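The Inventory at Fallthorpe
A short story

PART ONE: THE SCHEDULE

The Office of Residual Effects occupied the second floor of the Hattori Building in Fallthorpe, above the licensing counter and below the records of the drainage district. It was the duty of the Office to list, value and release the contents of any premises surrendered to the town. In October the Office was directed to list the contents of the former Skoneo reading rooms on Andthorpe Street, and the Assistant Registrar was assigned to the work.

The Assistant Registrar had held the post for 20 years. In that time the Office had issued 1,048 schedules, and the Assistant Registrar had signed 412 of them. None had been returned for correction. The directive for Andthorpe Street came in the usual gray folder, with a key taped to the inside cover and a note from the Registrar requesting completion before the heating was turned off.

Under the Rules of Listing, every article was to be entered under one of 34 classes. Furniture was Class 3. Printed matter was Class 9. Plants fell under Class 17 if living and under Class 22, Ornaments, if not. The distinction was of some consequence. An ornament could be sold. A living plant could not be sold, stored or abandoned, and the officer who entered it was required to provide for its care until a recipient was found.

The Assistant Registrar began with the chairs and proceeded to the shelves. By four in the afternoon the printed matter had been tied and labeled, and only the plants remained.

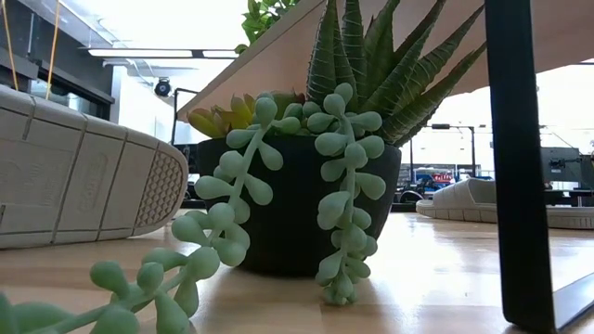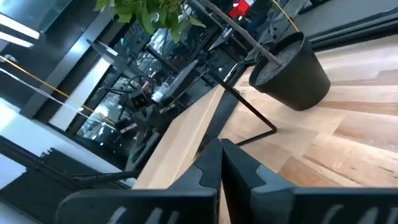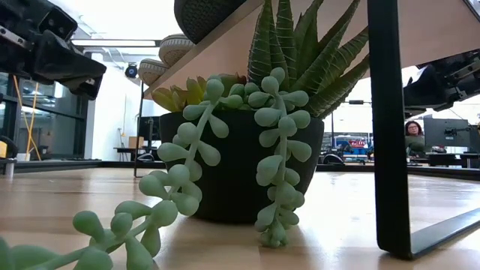 PART TWO: CLASS 22

The succulents in the black pot presented no difficulty. The Assistant Registrar pressed one of the pale beads that trailed over the rim, found that it was made, and wrote: "One arrangement, artificial, in black pot. Class 22." The striped leaves were mentioned in the remarks column, as was the rosette with the reddish tips. The Rules did not require remarks. The Assistant Registrar had always supplied them.

The pot on the floor was another matter. It held soil, and from the soil came a bare brown branch. There was no leaf on it by which an officer might judge. The Assistant Registrar knelt on the parquet and considered the branch for some time, then consulted the Rules, which offered a single sentence: "Where the condition of a plant is uncertain, the officer shall satisfy himself or herself as to its condition." The means of doing so had been left to the officer.

It would have been quite proper to enter the branch under Class 22 and go home. The Assistant Registrar was aware of at least one former colleague who had entered an entire orchard that way. The schedule was due. The bus to the north side of Fallthorpe left at twenty minutes past five, and the next one did not stop at the hill.

The Assistant Registrar filled a paper cup at the washroom tap and emptied it over the soil. The water stood on the surface for a moment and then went down.

At the foot of the schedule, in the space reserved for exceptions, the following was entered: "One plant, in black pot, on floor. Class 17. Care to be provided by the undersigned."

PART THREE: CORRESPONDENCE

The Registrar replied in writing. The Registrar noted that the plant appeared to lack foliage, that no recipient had applied for it, and that the Office made no allowance for water. The Registrar asked whether the entry had been made in error.

The Assistant Registrar answered that it had not. A second letter inquired how long the care was expected to continue. The Assistant Registrar replied that the Rules set no limit, and cited the paragraph.

The artificial arrangement was released at the winter sale and went to a dentist in Andthorpe, who paid the listed price and signed for it in green ink. The chairs went to the school. The key was returned to its folder and the folder to its drawer.

The pot was brought to the second floor of the Hattori Building and set beside the radiator, then moved to the window after the drainage district complained of a drip. Each morning at half past eight the Assistant Registrar watered it and initialed a card. When the first card was full, a second was requested from Supplies, and Supplies sent a box.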